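Category: Toy Storage > Clear Bins

Jesia Clear Toy Bin, small

I've been selling storage for long enough to distrust the word "organizer." Most of what turns up under that name is a box. The Jesia is a box too: see-through walls, rounded corners, no lid, 4 inches deep. Paltel, who distribute it, call it a "play management solution." We'll stick with bin.

What can I say for it? You can see what's inside, and a kid who can't read a label yet can still find the dice. That's the whole case for clear plastic, and it's a fair one. The case against is that you also see the mess, all day long, and every scratch after the first month. 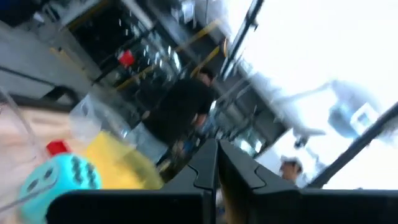 Paltel's leaflet promises room for 110 pieces. Pieces of what? Small bricks, maybe, if you pour them in and press down. Big foam dice are another matter – a couple of those and you're pretty much done. Anyone with a mixed pile of chunky blocks, cups and odds and ends should plan on more than one bin, or buy a bigger one from somebody else. I'd sooner tell you now than handle the return.

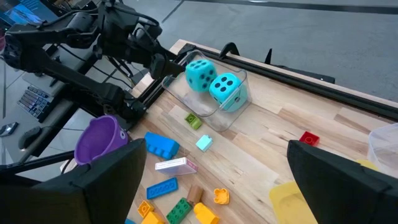

Clear bin with two foam dice inside. Blocks and cup not included.

Evie Holroyd on our returns desk took one home in December and reports that it wipes clean and slides around on a bare table. Gülizar Karaca bought two for her classroom and wishes they stacked better. They nest when empty. When full, they wobble, whatever the leaflet says.

Sold singly or as a set of 6. The set saves you very little per bin, so don't let it talk you into more than you need. No dividers, no handles, no label holder. Toivonen makes a lidded one if dust bothers you – it costs more, and I'm not convinced by the hinge.

Contact: Brusonora Storage, customer desk | © Brusonora 2022 | Back to top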